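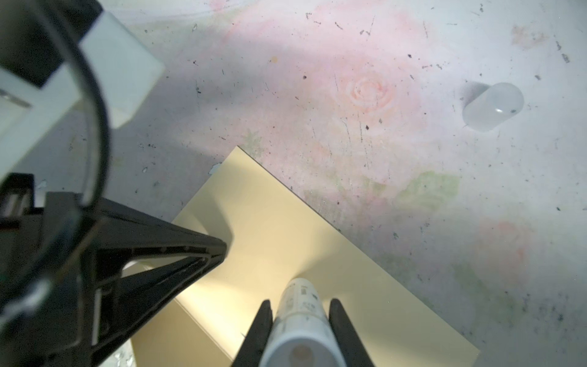

White cylindrical tube held over the cream-yellow board.

Preparing a White Tube and Backing Sheet for the Small Goods Shelf

Use the following procedure when setting out a single tube on a flat sheet at the Skamilen packing tables. It applies to all cylindrical items up to 259 millimeters in length. Longer items are handled under the Garnlow instructions.

Before you start

Clear the work surface and wipe it with a dry cloth. Select a sheet that is flat and free of creases. Sheets are drawn from the Nokcombe stock, which is supplied in packs of some 600 and should be stored lying down. Do not use a sheet with a bent corner.

Procedure

Take the tube by its sides, leaving both ends clear. Turn it until the printed text and the bar code can be read without moving the tube again. Check that the text matches the order slip.

Place the sheet near the middle of the surface. Lower the tube slowly until it touches the sheet, then release it. If the tube rolls, pick it up and begin this step again - do not stop it with the flat of the hand.

Leave a margin of 4 centimeters between the tube and each edge of the sheet. 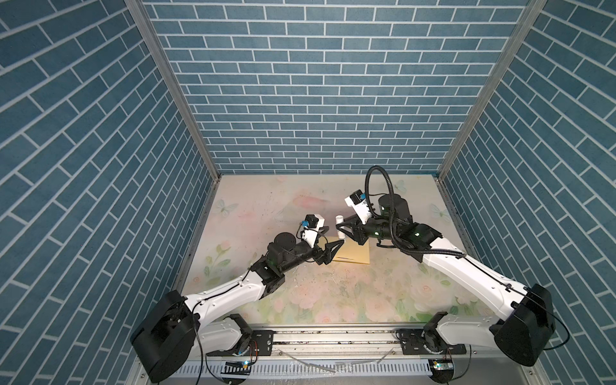 Patterned table coverings are permitted, provided that they lie flat and are fixed at the corners. A busy print makes crumbs and paper dust harder to notice, and the covering should be inspected closely at the start of each session. Dark specks such as those scattered among the printed roses and butterflies are to be brushed away before the tan sheet is put down. Scuff marks may remain.

Storage

Completed sheets are carried level to the Meléndez shelving and placed no more than 2 deep. The printed side of each tube should face the aisle. Damaged tubes are returned to the supply desk with the order slip attached.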